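2023-06-22

Week two with the Stikley fingers, and I have stopped swearing at them before lunch. The Savura pair they replaced were shorter, softer and nicer to look at, and they dropped things with great dignity. I ran 1000 closes on each set. The Savura pads began to peel at 685 short of the finish, by which point Linnea Midtbø had already gone off to order more glue.

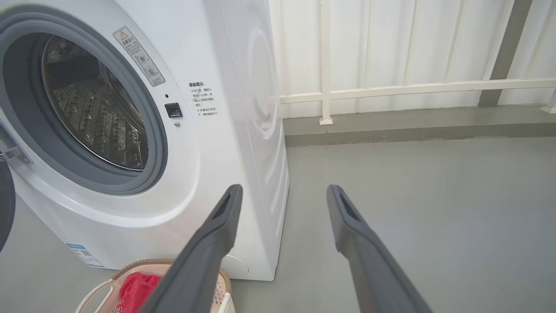 Reach is where the Stikleys earn their keep. They're long, they're angled, and they take up a fair bit of the wrist camera's view, which I grumbled about in April and will grumble about again. With the two spread wide, though, I still get the drum, the grey door gasket and the red thing in the basket all at once, and the slots near the tips give me something easy to line up by eye.

The controller is another matter. Clososent's default closing speed seems to have been chosen for cracking walnuts -- I've halved it, twice. Next is the Tan wrist mount, if the bolts ever arrive. They've sent me the wrong ones so far, in a very smart box.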